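Away tickets for the play-off final - how do points work if you missed a season?

Bernice Sulemana
30 Jan 2024

Hi all, hoping someone here knows the Welitel ticket site better than I do. I've followed Talavera since I was a kid but I let my membership lapse last season when I changed jobs, and I only signed up again in December. My account shows 1166 points, and I can't work out if that's my old total or if they've knocked some off.

We've been given 700 seats for the away leg at Flukov and they're selling in 2 stages, highest points first. My brother has fewer points than me but he never let his lapse, and he's already had his email. I've had nothing! Do lapsed members get bumped to the second stage whatever their total?
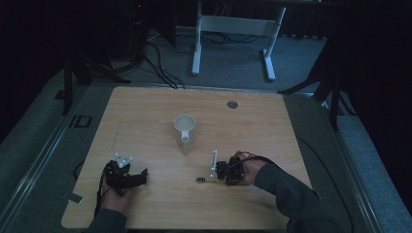
I did ring the ticket office on my lunch break and got as far as fifth in the queue before I had to go back in. I'd rather not do that again if one of you already knows the answer - I'm happy to wait for stage two, I just don't want to miss it by sitting here waiting for an email that isn't coming.

Sơn Đỗ

Same thing happened to me two years back. Your old points stay on the account, but the site treats you as a new member until you've been to 5 home games since rejoining. So yes, second stage for you, unless you've been to a lot of matches since December. Log in, go to My Matches and see how many are listed under this membership. Also check your email address, as mine was still set to one I'd stopped using and the message had gone there.

If your brother buys in stage one he can't add you to his order, by the way. I tried that with my dad and it threw the whole basket out.

Dinier

no idea about points but the coach sells out quicker than the seats so book that first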